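# Module 4 : Entretien du linge et des surfaces textiles en chambre
## Séance 3. Le lit encombré : dégager, trier, essuyer

Support remis aux stagiaires de la filière Silen, centre de formation Cuvuren, 4 mai 2018

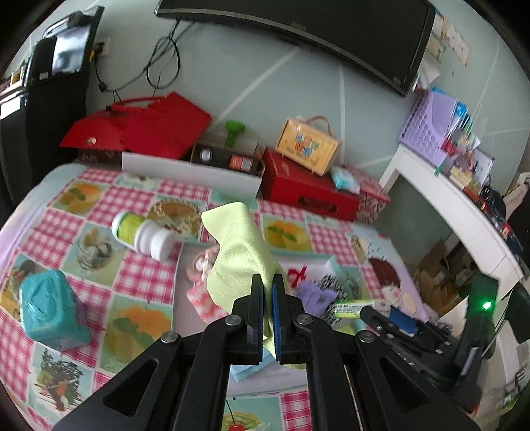 À quoi bon trier avant d'essuyer, demandait une stagiaire de la session précédente, si tout doit de toute façon quitter le lit ? La question mérite une réponse précise, car elle engage l'ordre des opérations pour l'ensemble de la séance.

Le tri préalable détermine le lieu de dépôt de chaque objet. Lorsque les objets sont retirés en vrac, ils forment un second tas sur une chaise ou sur le sol, et le temps gagné au départ est perdu lors de la remise en place. Le barème interne du centre prévoit 65 minutes pour la chambre entière, tri compris.

### 3.1 Observation de la surface

Le lit utilisé comme plan de dépose reçoit couramment des objets sans rapport entre eux. Le cas étudié réunit, sur une nappe à carreaux roses et blancs imprimée de motifs de desserts, un flacon à comprimés blanc couché sur le côté, un paquet de chewing-gums, un nœud de ruban rouge, un étui à motif zébré et un petit jouet rose et blanc. Un chiffon en microfibre jaune-vert se trouve au milieu de ces objets.

On notera que les motifs imprimés gênent le repérage des petites pièces. Le stagiaire procède donc par bandes parallèles, de la tête du lit vers le pied, et passe la main à plat sur le tissu une fois la bande dégagée.

### 3.2 Répartition par familles

| Famille | Objets du cas étudié | Destination |
|---|---|---|
| Santé | flacon à comprimés | rangement fermé, hors de portée des enfants |
| Consommation | paquet de chewing-gums | cuisine ou tiroir personnel |
| Emballage et cadeaux | nœud de ruban, grand sac cadeau rouge | boîte à fournitures |
| Effets personnels | étui zébré, sac à main tressé | patère ou étagère |
| Jeux | petit jouet | bac à jouets |
| Entretien | chiffon, vaporisateur vert | panier d'entretien |

Le flacon est traité en premier. Le stagiaire vérifie la fermeture du bouchon, n'ouvre pas le contenant et ne transvase jamais son contenu. Tout médicament dont le destinataire n'est pas identifié est signalé à l'occupant du logement.

Les emballages non ouverts sont déplacés tels quels. Aucun objet n'est jeté sans accord exprès, même lorsqu'il paraît sans valeur.

### 3.3 Emploi de la microfibre

1. Secouer le chiffon à l'extérieur de la pièce.
2. Le plier en quatre, de façon à disposer de huit faces utiles.
3. Essuyer à sec les boîtes et les étuis, puis les meubles, du haut vers le bas.
4. Changer de face dès que le textile marque.
5. Réserver un second chiffon aux écrans et aux miroirs.

Les produits sont pulvérisés sur le chiffon et non sur l'objet. Cette consigne s'applique tout particulièrement à proximité d'un écran mural, de ses câbles et de la prise. Le sac tressé se dépoussière à la brosse souple ; l'humidité peut déformer certaines fibres végétales.

Le lavage des microfibres s'effectue à part, sans adoucissant. Les stagiaires se reporteront à la fiche Pliler, référence 456, pour les températures et les durées de séchage.

### 3.4 Traitement de la nappe

La nappe est retirée en dernier, les quatre coins ramenés vers le centre afin de retenir les miettes et les petites pièces oubliées. Elle est secouée, examinée à la lumière, puis lavée sur l'envers si l'étiquette l'autorise. Le lit est aéré avant d'être recouvert.

### Travail personnel

Relever, dans une chambre de son choix, l'ensemble des objets posés sur le lit et les classer selon le tableau 3.2. Indiquer les cas qui n'entrent dans aucune famille et proposer une destination. Le relevé, d'une page au maximum, est déposé au secrétariat de la salle Arumugam avant la reprise de juillet.

Lecture complémentaire : livret de la filière Silen, chapitre « Petits objets et surfaces textiles ».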